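Veltlow Parts Kits: notes on the parts and the tray layout

Version of 18 Jan 2025
Kept by Elvia Nava

What is in this folder

This folder describes the parts we sort on the bench for the Veltlow kit, how the trays are arranged, and what names we use for the parts in the label files. I wrote it first for the people who label, and later for everybody who opens the files and asks why a part has two names. Please read it one time before you change anything in the tables.

The folder has these files:

parts.csv — one line for each kind of part, with its short name and its supplier
layouts.csv — one line for each tray layout
labels/ — one file for each sorting session
old_names.txt — names we do not use anymore, with the new name beside each
README.txt — this text

There are 2,000 lines in the labels folder when you put all the session files together. If your count is different after a download, please download again before you write to me.

Names of the parts

We try to use short names in small letters, with an underscore between words. The name says what the part is and does not say what it is for. The same motor can go in different products, and in the first version we had names like "fan_left", which made trouble when the parts list changed.

motor_lead: a small motor component with its wire attached. The wire belongs to the part. If the wire hangs over the rim of the tray, it is still the same part, and it is counted where the body lies.

board_round: the round circuit board. We do not make separate names for the boards that are turned a different way in the tray. The direction goes in the column "turn".

tray_yellow: a plastic tray for parts.

tray_steel: the metal tray in the middle.

foam_sheet: the lining of the metal tray. In old files it is "pad" or sometimes "mat".

Suppliers are in parts.csv. The motors come from Brimell, the boards from Gökçe, and the trays from Vadholm. The supplier name is only in this one file. Please do not repeat it in the labels.

The tray layout

Most sessions use the layout we call "two and two". The yellow trays stand in two columns, and the steel tray has its place between the columns. Parts of one kind stay together in one yellow tray. The steel tray is the place where a kit is put together, and it has the foam so that the boards do not lie directly on the metal.

We name the yellow trays by their position as you see them in the overhead view: upper_left, lower_left, upper_right, lower_right. Do not use numbers for the trays. In the first sessions some people counted from the left and others from the top, and it took me a full week in April to repair this.

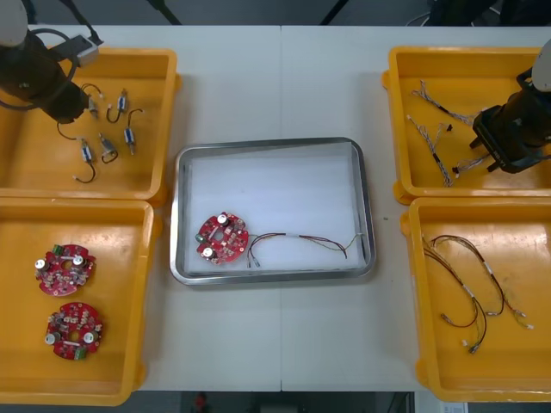
Layout "two and two": motors in upper_left, round boards in lower_left, steel tray with foam in the middle.

The seam of the worktable can help you when you check the alignment, but it is faint and under some light it is hard to find. If you do not find it, use the rim of the steel tray. The layout has a little freedom. A tray may be turned slightly or moved a small distance, and it keeps its name as long as it is clear which column it belongs to.

Columns in the label files

session — the short code of the session
part — one of the names above
place — the tray where the part lies, or "table" if it is outside of all trays
turn — up, down, left, right, or "unclear"
touching — yes or no, if the part touches another part of the same kind
note — free text, please keep it short

For board_round, "turn" is the side where the green terminal connector is. So a board with the connector on its upper edge is "up", and a board with the connector on its lower edge is "down". Use the direction of the view, also when the tray is turned.

For motor_lead, "turn" is the direction of the body. Do not follow the wire, which can bend in any direction and often goes back over the body. If a motor stands on its end, write "unclear" and put "standing" in the note.

The column "touching" was the most difficult one. Two motors whose wires cross are touching. Two motors that only look close are not touching. When you cannot decide, write "no" and add "close" in the note. I know this is not perfect, but it is better that all of us do it in the same way.

How the labels were checked

Each session file was labeled by 2 people, and I compared the files line by line. Where they did not agree, I looked again and decided. Most differences were in "touching" and in the wires. For the boards we had almost no differences after we fixed the rule with the green connector.

There are 3 sessions where I could not decide some lines. They have the word "open" in the note. You can leave these lines out if you need a clean table.

Known problems

The wires of the motors are thin and black. Where they lie on other black things, it is easy to lose the end of the wire. We do not label the wire end for this reason.

The capacitors on the boards are bright and reflect the light. In some sessions they look like one white spot. Please do not try to label them separately.

Some notes are in Spanish, because I wrote them quickly for myself. I am translating them little by little.

The steel tray has a polished rim, and things near it may be reflected there. A reflection is never a part. We found this mistake in the old files and removed it, but maybe one or two are left.

Changes and corrections

If you want to change a line, do not edit the session file directly. Make a copy, put your initials at the end of the file name, and send it to me with one sentence about what you changed. New part names must first be added to parts.csv — otherwise the table does not join correctly, and the line disappears without any warning.

Old names stay in old_names.txt. Please do not delete them, also when they look useless. The Vadholm tray list still uses two of them.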